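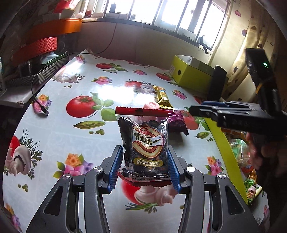

Pantry Notes > Snacks and Dry Goods > May

Watermelon seeds, preserved-plum flavor

The dry goods shelf at Trullent now carries roasted seeds again, and several readers have asked how the flavored watermelon kind should be stored and served. The bag above the oilcloth is labeled 话梅味西瓜籽, preserved-plum-flavored watermelon seeds, with the larger characters 百里挑一 ("one picked from a hundred") above. The film is clear, so the color and condition of the seeds can be checked before buying. Look for a glossy black shell and little dust at the bottom seal.

Flavor. Preserved plum (huamei) is salty, sour and slightly sweet. In most recipes the seeds are simmered in the seasoning and then dried, so much of the taste sits on the shell. Crack the seed lengthwise between the front teeth at the pointed end. The kernel is flat and breaks easily if the shell is bitten across the middle.

Storage. An unopened bag keeps in a cupboard until the date on the pack. After opening, move the contents to a jar with a rubber gasket. The Pirnska 1,000 ml jar is a good size for the shelf and leaves headspace for a scoop. Seeds left in a folded bag take up moisture, and the shell turns leathery before the kernel is affected. Keep the jar away from the stove – heat brings on rancidity faster than light does. Opened seeds are best within 6 weeks.

Re-crisping. Spread in a single layer on a dry sheet pan and heat at 250°F for up to 10 minutes, stirring once. Cool fully before closing the jar. Sugar in the seasoning can scorch, so do not raise the temperature to save time.

Serving. Put out two bowls, one for seeds and one for shells, with the shell bowl the larger of the two. A wipeable cloth is the practical choice under them, as the seasoning marks linen. Plain green tea suits the plum flavor; sweet drinks flatten it.

Shells do not soften in cooking and should not go down a disposal. They break down slowly in compost – crush them first.

Next item: sesame paste, separation and stirring. Storage questions go to Esperanza Kincaid by Sunday.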